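Kit de pinzas manuales Jiltar: ¿merece la pena?

ferran_kan
7/13/24
Estamos valorando el kit doble de Jiltar para grabar demostraciones de tareas domésticas: dos pinzas, cubos con marcadores y licencia de software. Nos piden 2000 por el conjunto. ¿Alguien lo usa a diario?
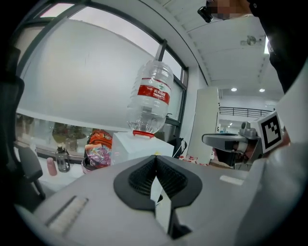
Mi duda principal es el soporte. El distribuidor, Clostlow, tardó 30 días en mandarme el presupuesto.

TszkinLiao
Lo tenemos desde enero. Llevamos 200 tomas de servir agua en vaso y el seguimiento aguanta bien mientras no tapes los marcadores con el brazo.

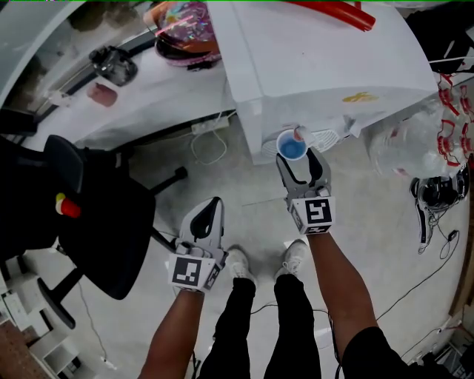
El software de calibración es otra historia. Hay que repetirla al empezar cada sesión y el manual solo viene en inglés.

marga_taller
No estoy de acuerdo con lo del seguimiento. En Jamville lo devolvimos porque perdía la pose en cuanto girábamos la muñeca.

TszkinLiao
¿Con qué firmware? Con el anterior nos pasaba lo mismo.

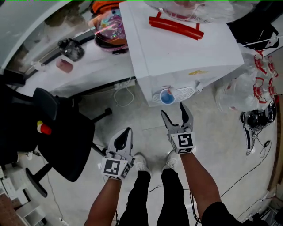
Prueba también a bajar la exposición. Con una ventana grande detrás, los marcadores salen quemados.

marga_taller
Con el anterior, sí. Aun así, por ese precio debería venir resuelto de fábrica.

Chun-yin Tu
Para vasos desechables me parece correcto. El forro negro de los dedos agarra sin tener que apretar mucho. 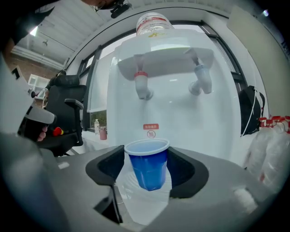
Lo que cansa es el peso. A los 60 minutos cambiamos de operador. El recambio del forro se pide aparte.

ferran_kan
Gracias. Pediré una unidad a prueba antes de firmar nada.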